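Pads, screws and a very patient afternoon

I finally got both hand grippers back into proper working order this week and I am so pleased with them that you're all going to have to hear about it.

For anyone new, I've been using a pair of hand-held grippers at home since May. You hold one in each hand, squeeze, and the fingers close on whatever is in front of you while the camera on top records the lot. The recordings then go towards teaching a robot arm to do the same thing. Mine go into a little project called Clelgate, and the last upload took the count to 3415 clips, which made me grin all evening.

The trouble started with the right-hand one. It had begun to close slightly skew, so that one pad touched before the other, and thin things slid out sideways. Packets were the worst! I'd get a lovely hold on the corner and then watch it pivot round and drop. At first I blamed my wrist, then the calibration, and I wasted a whole morning redoing the calibration before I thought to look at the fingers themselves.

Each finger mount is fixed with two screws, and on the right-hand gripper one of them had backed out by most of a turn. You couldn't see it from the top. I only felt it when I held the mount between finger and thumb and wiggled. So out they all came, and I gave everything a good clean while I was in there (biscuit crumbs, cat hair, something sticky I'd rather not think about). A dab of the weak thread lock on each screw, then back in, but only finger tight to begin with. Close the gripper gently so the pads settle flat against each other, hold it there, and then nip the screws up a little at a time, going from one to the other. If you do one right up before you start its neighbour the mount twists as it goes home and you're back where you began. Ask me how many goes that took.

New pads went on at the same time. The old ones had gone shiny, and once they're shiny they're no use on foil. I bought a sheet from Van der Linden in Metitz, who cut it to size for me while I waited, and I've got enough left over for months. Wipe the mount with alcohol first, let it dry, press the pad on and then leave it alone overnight. I know, I know, I never want to wait either, but the one time I didn't, a pad came off on a jar lid.

Then the fun bit, which is trying it all out. I like to test on a mixture of awkward things, and snacks are brilliant for it: big puffy bags, stiff little bars, slippery foil, a sweet with twisted ends, and a pencil for something thin.

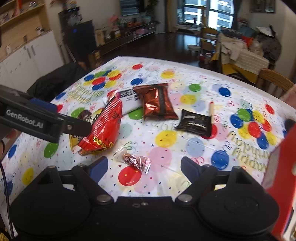 I start with slow squeezes and watch the pads come together, then move on to lifting, then to passing something across from one gripper to the other. Passing across is where a skew finger really shows itself. My notes say clip 534 was the first time I ever managed it cleanly with a foil pouch, and I'd forgotten how happy I was about that.

After the repair I did 17 passes in a row and dropped one, which was me being greedy with the speed. The time before it was nearer a coin toss.

Next job is the cable on the left-hand one, which tugs when I reach across. Someone on the Drundden forum runs theirs up the forearm with a strip of soft hook-and-loop, so I'll have a go at that and report back.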